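Hikance have completed the signing of midfielder Thijs Van Hecke from Flostberg on a contract that runs until the end of next season, the club confirmed on January 28, 2020.

The 26-year-old passed a medical examination at the club's training ground and will wear the number 14 shirt. The fee has not been disclosed. Flostberg will receive a further payment if Hikance finish in the top half of the table.

Van Hecke made 100 league appearances for Flostberg, the last of them in the home draw with Bosside. He had been left out of the squad for the two matches that followed while talks between the clubs continued.

"I had good years at Flostberg and I leave with respect for everyone there," Van Hecke said in a statement issued by the club. "The coach explained where he wants me to play and how the team will be set up. I am ready to start work."

Head coach Willy Boersma had sought a central midfielder after Gijs Bosman was ruled out until April with a knee injury. Bosman, the club captain, has had surgery and is following a recovery program under the supervision of the medical staff.

"Thijs can play in front of the defense or further forward," Boersma said. "We have asked a great deal of a small group of players this winter, and he will give us another option."

The transfer is subject to international clearance. Hikance have submitted the paperwork and expect Van Hecke to be available for the away match at Bosside. Should clearance be delayed, his first appearance would come in the cup tie against a Van Rooij side that has not lost at home this season.
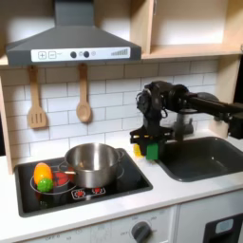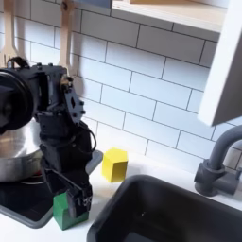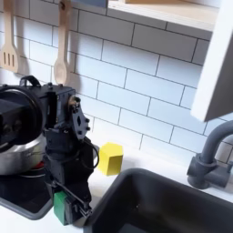 Flostberg said in a separate statement that they had accepted the offer at the player's request and did not plan to sign a replacement before the transfer window closes. Sporting director Godelieve Van Beek said the club would look to its youth team — two of whose midfielders have trained with the senior squad this month — for the rest of the season.

Hikance also confirmed that goalkeeper Þórey Oddsson has agreed to a one-year extension with the women's team. Her previous contract was due to expire in the summer.

The attendance at Hikance's most recent home match was 2424. Tickets for the cup tie are on sale to season ticket holders, and the visiting section has been allotted 211 seats.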